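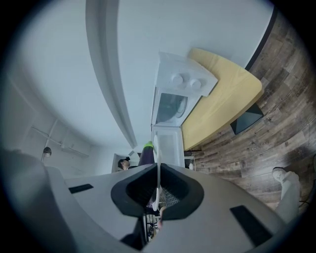 Trakano Desk Lamp, 900 lumens

Bright enough to read the small print, including ours. The Trakano has one knob and no app. Turn the knob right and it gets brighter. Turn it left and you can go to bed.

Designer Zdeňka Vávra wanted a lamp her father could use without calling her. He still calls, but now it's about the printer.

Height: 21 inches
Cord: 6 feet
Timer: off after 30 minutes, if you hold the knob down
Colors: Oat, Slate, and a green we regret slightly
Bulb: included, replaceable, fits a standard socket

The low setting is 600 lumens — fine for bills, a bit harsh for romance. For softer light, see the Anix shade, sold separately.

Slate is back in stock in October. Returns accepted in the original box, so don't let the cat have it yet.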